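ok thread. die casting porosity, the boring kind, the kind that eats your weekend. going to type this fast, on break

1/ part is an aluminum pump housing, high pressure die cast, two-cavity tool. leak test fails on cavity B. cavity A fine. same melt, same shot, same operator. so of course everybody says "bad metal"

2/ it's not bad metal. if it was bad metal A would leak too. I have said this in three meetings now

3/ we cut up a bunch of B castings. holes are in the thick boss by the outlet, right where the drill breaks through. two kinds of porosity in there and people keep mixing them up, so

4/ gas porosity = round, smooth walls, kinda shiny inside. trapped air or burned off lube. shrinkage = jagged, ragged, branchy, looks like a torn sponge. thick spot froze last and had nothing left to feed it

5/ ours is mostly shrink with a few round ones thrown in for fun. so you've got a feeding problem AND a small air problem and if you only fix one you get to come back in July and do it all again

6/ first thing I looked at was the gate. cavity B gate was worn and somebody had welded it up and hand ground it. thinner than A. thin gate freezes early, and then intensification pressure is pushing on a closed door

7/ you can have all the pressure in the world on the screen. if the gate is solid the casting never feels it

8/ Liette Tremblay (toolroom, best eyes in the building) put gauge pins on it and had the answer before I'd finished my coffee. gate went back to print the same afternoon

9/ scrap on B went from 38 percent to 13. everybody happy. everybody wants to close the ticket. I do not want to close the ticket

10/ 13 is still awful!! that's a lot of housings going back in the furnace

11/ so next, the vent side. chill vent on B was packed with lube crud. like, packed. air's got nowhere to go so it goes in your casting. cleaned it, round holes dropped right off. put it on the shift checklist, which I bet lasts a month

12/ spray next. the guys were spraying the heck out of that boss because it used to solder. too much spray and not enough blow off = water sitting in the cavity = steam = more round holes. cut the spray time on that one nozzle, left the rest alone

13/ now the shrink. the boss is just too thick, there's no way around it. asked the customer (Ateo) if we could core more out of it. they said they'd look into it. you know what that means

14/ options if the design won't move: cool the boss harder, or squeeze it locally. we went with cooling first because it's cheap. jet cooled core pin, high pressure water, new pin from Stępień. good pins, slow paperwork

15/ got the pin in, ran 60 shots to get the die settled, threw those out, then ran 80 for real and leak tested every one. please please please throw out your warmup shots. I have seen whole studies wrecked by cold die parts in the sample

16/ one leaker out of the 80. and that one had a flow line across the seal face so it's a differnt problem. I'll take it

17/ question from the replies — "why not just impregnate". we do impregnate some stuff. it's fine for tiny leak paths. it does nothing for a hole the size of a pea that the drill opens up, and it's money on every part forever

18/ another one — "did you try slower first stage". yes. the slow shot was already ok, no wave rolling over in the sleeve that we could find. moved the changeover point a bit later, saw nothing, put it back. change one thing at a time and WRITE IT DOWN

19/ also someone asked about vacuum. we have one vacuum unit and the Irnard job has it and they are not giving it up. I asked nicely. I asked less nicely

20/ local squeeze pin is still on the list if the jet cooling gets scaled up and quits on us. water quality at the Clarkava plant is rough, those little pins plug fast. check your flow on every pin, not just the manifold

21/ X-ray tip while I'm here: shoot the boss from two angles. from straight on, the pore hides behind the rib and you pass a part you shouldnt have. we did this for longer than I want to say

22/ and cut some good ones too. people only section the leakers and then have nothing to compare to. half of our "good" A parts had pores in the same spot, just smaller and not hooked up to the drill hole

23/ which means A is next on the list, yeah. gate on that side is wearing too

24/ ok break's over, muting this. send me your ugliest boss sections, I'll look tonight
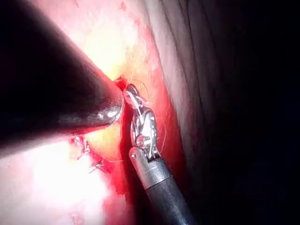 dark shaft, shiny metal rim, grasper coming up on the right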